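Towels, mostly: an open day at the Vondráček works in Prilow

I went to Prilow for a towel factory. I want that on record before the people who know me start inventing a better reason. The Vondráček works opens its doors to the public once a year, and on 27 June 2019 I was one of the people walking through them, having driven from Rundville with a thermos and very low expectations of the cafeteria.

The drive is dull and the parking is worse. Visitors are sent to a gravel lot behind the dye house, and from there you follow painted arrows around three sides of the building to reach a door you could have touched from your car. Admission costs 5 dollars, which buys you a sticker, a folded map and the right to stand near loud things. Tours leave whenever enough people have gathered by the coat rack. Ours took a while. The family in front of me had already finished their sandwiches.

First stop was the warping room, where yarn comes off big spools and is wound side by side onto a beam. Our guide had a good strong voice and needed it. Terry cloth, she explained, uses two sets of lengthwise yarns, one held tight and one let out slack, and the slack one is what makes the loops. I have dried myself on this principle every day of my life and had never given it a thought. A boy asked what happens if you hold both of them tight. "You get a very bad towel," she said, and moved us along.

Then the weaving hall. Everyone is issued foam earplugs, and everyone takes one out to ask the person next to them what was just said. The older looms stand at the north end, and the newer ones, which do the patterned goods, are behind a yellow line you are not to cross. I lingered by a loom making stripes until I was fetched. The cloth comes up so slowly that you can watch a stripe begin, get bored, look at the ceiling pipes, and come back in time for the end of it.

After that came hemming, which smelled of hot machine oil and was my favorite, and after hemming a long corridor with framed photographs of company picnics. There have been a great many picnics. The potato sack race seems to have been dropped at some point, and the guide didn't know why.

The finishing and folding area is at the far end, tiled and bright and much quieter, so the earplugs came out for good. I had been looking forward to it, being a poor folder myself. At home I use a method best described as stuffing. The house rule is that a towel should go on the shelf with the fold facing out and the raw-looking edges at the back, and once you have heard it you can't walk into your own bathroom without feeling judged. The towel I spent longest with was one of the striped ones, white with a heathered blue, the kind of blue jeans turn after a few years. I'm not usually moved by a stripe. I would have taken that one home.
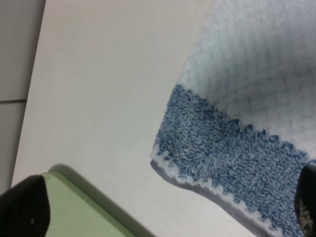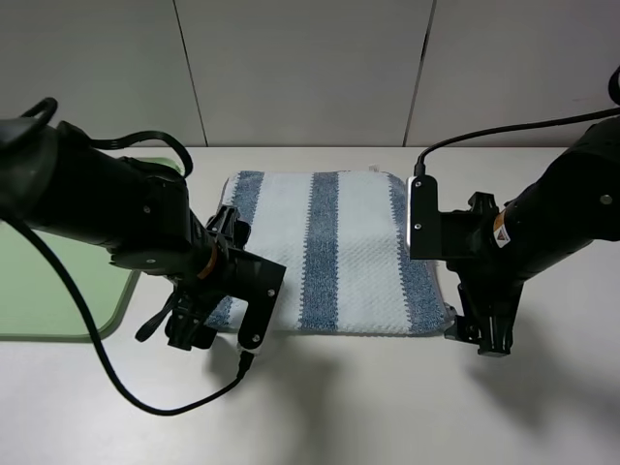 The blue-striped towel on the white table, folded.

Up close, the blue has darker and lighter threads mixed together, and I like it far more than a flat blue, which shows every bit of lint. The guide was asked whether the mottling hides stains. She said it would depend on the stain, and the man who had asked looked as if he had a specific one in mind.

We were then invited to fold a towel ourselves at a side counter. Thirds lengthwise, then in half, then in half again. Mine came out as a sort of wedge. A woman from Tunport did hers in what looked like one movement and got a round of applause, which she accepted as if it happened to her often.

The tour empties into the factory shop, as tours do. Seconds are sold by weight from deep bins, and the sport of it is working out what is wrong with them. I found a hand towel with a wandering hem and a bath mat that, as far as I could tell, had nothing wrong with it at all – I bought both before anybody could look more closely. First-quality bath sheets are on the shelves along the wall, with the fold facing out, naturally. The striped pattern was there in two sizes, and I stood holding the larger one for some time before putting it back. I own enough towels. I have thought about it most days since.

The cafeteria was better than feared. Get the dumplings, skip the soup. Seating is at long shared tables, and I ended up across from the sandwich family, who had found room for lunch.

Practical notes: the tour runs 60 minutes on paper and a good deal longer if your group has questions about stains. Wear flat shoes, and bring cash for the shop, where the card reader was out of order all afternoon. There's a smaller opening in November, shop and folding area only, for anyone who would like to skip the looms. I wouldn't skip the looms.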